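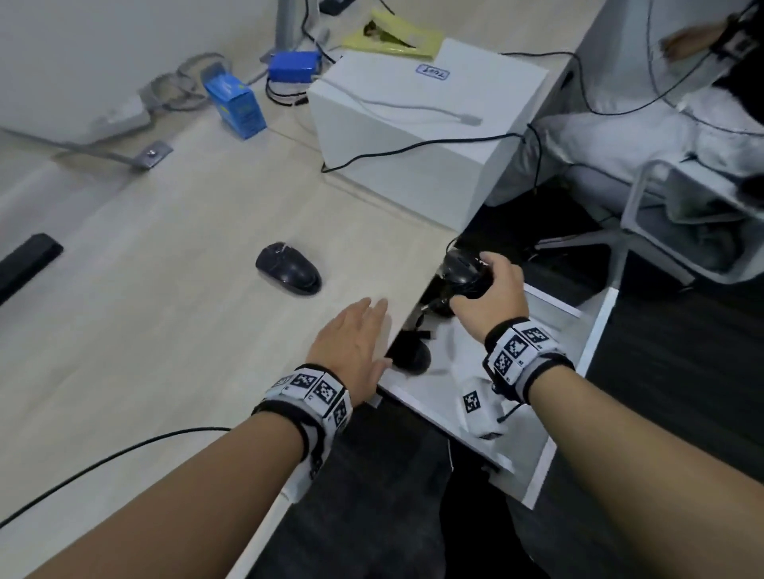
Skillwood email marketing project
Progress report to the Mastovside Small Business Fund, second period

Where we are

The fund is paying for a year of email marketing for the online side of Skillwood, and this report covers the second quarter of that year. Most of what was promised for the period has been delivered. I am less sure that it has done what the application said it would do, and I would like to set out why before the next payment is discussed.

The short version is that the mailing list is cleaner, the emails go out on time, and the welcome series is live. Sales that can be traced to email are up on the first period. Whether they are sales we would have lost without the emails is a question the current reporting can't answer, and I have stopped accepting the dashboard's word for it.

List cleanup

At the end of the first period we had a list built from old checkout records, a contest from before my time, and a sign-up box that nobody had looked at in years. Holorov, the agency hired under the grant, recommended keeping everyone and "warming up" the inactive addresses with a discount. I asked what evidence they had that this worked for a store our size and was sent a slide deck in which every example was a national chain. We went the other way and removed anyone who had not opened, clicked or bought in the past year, after one plain email asking if they wanted to stay.

Replies to that email were few and mostly polite. A handful of people asked to be kept on and one wanted to know where his order was, which turned out to be a fair question, and the order has now been sent.

The list is a good deal smaller. The fund's own reporting form asks for "growth in subscribers" and on that line we have gone backward. I have filled it in as it is. I don't think subscriber count tells the fund much, and would rather report on buyers if the form can be changed.

The welcome series

Three emails now go to each new subscriber: one right away, one after two days, one after a week. The first was rewritten four times. Holorov's draft opened with a paragraph about our "journey" and put the store hours at the bottom. The version in use gives the hours, the return policy and a link to the most-bought items, in that order.

In the test we ran in May, 99 new subscribers got the old welcome message and 92 got the new one. The new one had more clicks and led to 9 first orders. The old one led to 6. Holorov's monthly summary called this "a 50 percent uplift in conversion." Three orders is three orders. One family ordering birthday presents could account for it. I have asked for the test to be run again through the fall and for the word "uplift" to stay out of the summaries until it has.

Open rates

The application named an open rate target, and on paper we have passed it by a wide margin. Please don't read much into this. A number of mail programs now load the contents of a message before anybody looks at it, and the platform logs that as an open. Barbier, the platform we rent, shows a single open figure on its front page and hides the setting that filters out the automatic ones two menus down. With the filter on, the figure drops to something much more ordinary. With it off, it's flattering and useless.

I propose we stop reporting opens altogether from the next period and report clicks, orders and unsubscribes. Holorov has agreed, with some reluctance, as their contract mentions opens too.

Subject lines

There was a lot of enthusiasm at the start of the year for Barbier's subject line scoring tool. We wrote our own lines for every weekly email this period and ran them through the tool before sending. The one it liked best scored 83 and did worse than any other email of the quarter. It had an emoji, a number and the word "secret" in it. The line "New stock and changed hours for July" got a poor score and brought in the most clicks we have had so far. One email doesn't settle it either way, but I see no reason to pay extra for the tool, and we will drop it when the current plan runs out. That saves a small amount each month, which I would like to move to product photography.
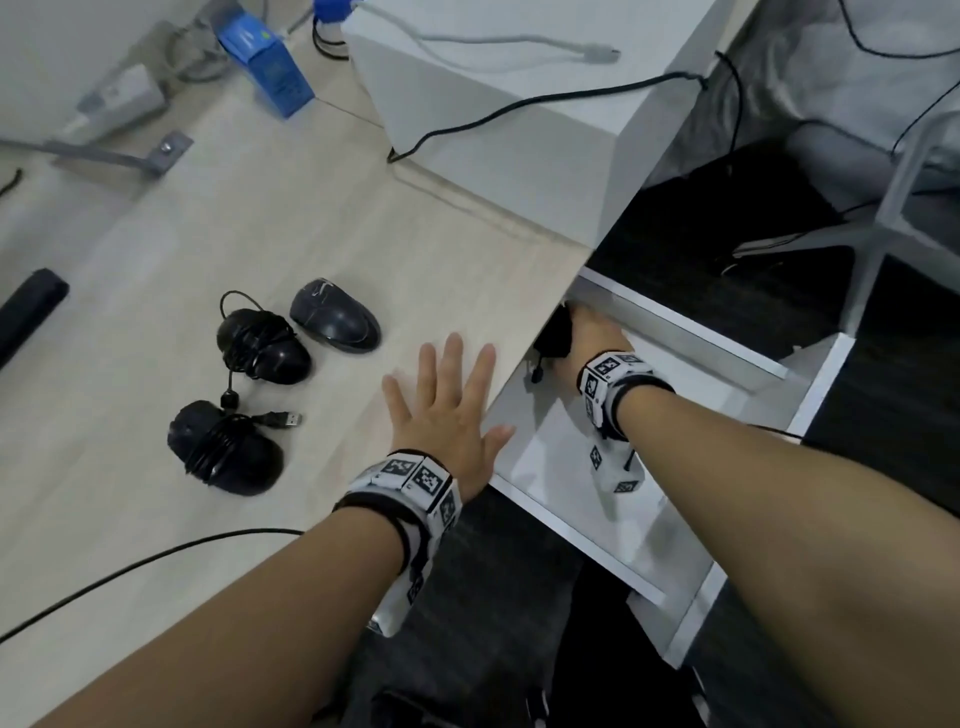 Tracking and what it can't tell us

Each link in our emails carries a tag, so that an order placed after a click is credited to email. Barbier goes further and credits email with any order placed within five days of a message being opened. Add the automatic opens to that and nearly every regular customer's order ends up in the email column. In the first report I passed on that figure without checking how it was made. It should be treated as withdrawn.

For this period I counted only orders placed on the same day as a click. The result is much lower, and I trust it more, although it probably leaves some real orders out. People do read an email at lunch and order on the weekend. A holdout group, meaning a part of the list that gets no emails for a month, would give a better answer. Holorov's view is that we would be "leaving money on the table." If so, we'd at least find out how much.

Sending day

The weekly email now goes out on Wednesday at 10 a.m. Holorov presented this as the best time for retail. The source was a blog post quoting another blog post, and I couldn't find a study at the end of the chain. We kept the slot anyway for the dull reason that the stock list is ready by then and somebody is at a desk to answer replies.

Unsubscribes and complaints

Unsubscribes rose in the two weeks when we sent a second email, and fell when we went back to one. Spam complaints stayed low throughout. The unsubscribe link had been set in pale gray at the smallest size the template allows. It is now the same size and color as the rest of the text, and there was no rush for the exit when we changed it.

Spending

We are within budget on platform fees and over on agency hours, mainly from the rewrites of the welcome series. The overrun has been covered from the store's own money and isn't being claimed. The line for "list growth advertising" has not been touched. I do not plan to spend it on ads that collect addresses in return for a prize, as the contest names were the first to go in the cleanup.

Next period

Repeat the welcome test with a larger group.
Hold back part of the list for one month and compare orders.
Drop the scoring tool and ask Barbier for the lower price in writing.
Send past customers one email about repairs and spare parts, which they ask for in the store and which we have never mentioned online.
Agree on a new set of reporting lines with the fund, leaving out opens.

A decision on the holdout is needed before the fall catalog goes out. If the fund objects to a month of lower email sales showing up in its figures, please let me know before then, and I'll run it on a smaller part of the list.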